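Home | Browse | Docs | Changelog | Contact

Filed under: Datasets > Manipulation > Collection guidelines

# Flavthorpe Tabletop - data card and house rules

Hi, I'm Kojo Aryee, and I keep the Flavthorpe set in order. Most of this README is about how we record and what we throw out, and only a bit of it is about file formats. If you came for the format, skip to "What's in a folder" and come back when something looks odd (something will look odd, sorry).

## What it is

Flavthorpe is 404 recorded episodes of two-arm tabletop work with kitchen things: cups, bowls, bins. A person drives the arms, the recorder logs everything, and a second person reads the notes afterward. Each episode has one written task, like "put the bowls in the bin" or "stand the cups up", and that sentence was written before the arms moved. I'm strict about this one! If you let people name the task after the fact, every fumble turns into a success at doing something else.

We started from the Starkeck lab checklist, which is a nice short thing, and then kept adding to it until it was neither nice nor short. What follows is version 2.

## Rules before you press record

- Write the task sentence first. Plain words, one goal.
- Check that the wrist camera cable has slack at full reach. Do it with the arm stretched all the way out, and then turn the wrist both ways.
- Home both arms, even if the task only needs one. A parked arm still has a pose, and the pose goes in the log.
- Keep your hands off the table once the recorder is on. If you have to reach in, stop the episode.
- Know where the stop button is. Touch it. Yes, every session.

The cable rule is the one I nag about the most. Back in September we lost a whole afternoon to a cable that was clipped a little too tight near the wrist. The arm could reach everything on the near half of the table just fine, so we all assumed the driver was being lazy about the far half. Clip loosely, leave a loop at the joints, and look at it again after lunch.

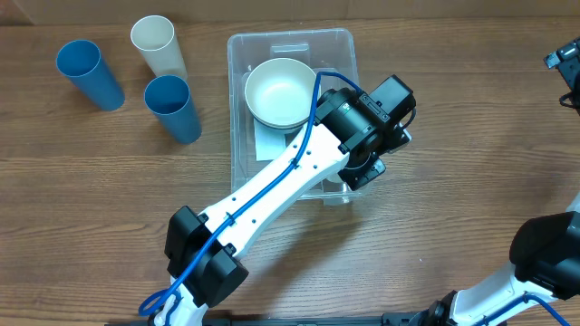 Clear plastic gets its own paragraph because it causes its own kind of trouble. Depth readings on see-through walls are patchy, and if you're training on depth you should expect holes there. We don't fill them in. I went back and forth on this with Odoi (they maintain the Stistar loader) and we agreed that raw is better, and anybody who wants the holes patched can patch them on their own side. Please say so in your write-up if you do.

## Starting layouts

Don't tidy up between episodes more than the layout sheet asks for. New drivers love to line everything up, and I get it, I do it at home too, but a model that has only met neat tables is going to have a rough time at somebody's sink. Cups can lie down, bowls can be nested, things can overlap from the camera's point of view. The only layouts we ban are ones where an object hangs over the table edge or leans on an arm.

## Keeping, flagging, dropping

We keep failures. A missed grasp with a clean recovery is gold, and I'd hate to see it deleted by someone who felt embarrassed. Of the 404 episodes, 19 carry the `failed` flag and they are all in the main folder with everything else. Filter them out if you need to, but have a look first.

An episode gets dropped for one of these:

- a hand or sleeve came in during the recording
- the two arms touched each other
- the task sentence was changed after the start
- one camera stream is missing or out of step with the others

When you drop one, leave its number empty. Don't renumber! Gaps in the numbering are fine, and I'd much prefer a gap to a shifted list that matches no one's notes.

## What's in a folder

Each episode folder has the video streams, a joint log for each arm, the task sentence in `task.txt`, and `notes.txt` with whatever the driver wanted to say. Notes are free text and some are grumpy. Folder 112 has the longest notes file of the lot and it's a decent read if you want to see what a useful complaint looks like.

The Stistar loader reads all of this as is. Older loader versions skip the notes file without warning - update if yours comes back blank.

## Using it

Fine for research and teaching. Please don't use it to make safety claims about a robot working near people. We recorded with drivers who stood back from the table, so there's nothing in here that would support that.

Found a mislabeled episode? Open an issue with the folder number and the rule you think it breaks. I usually get to them in the evening.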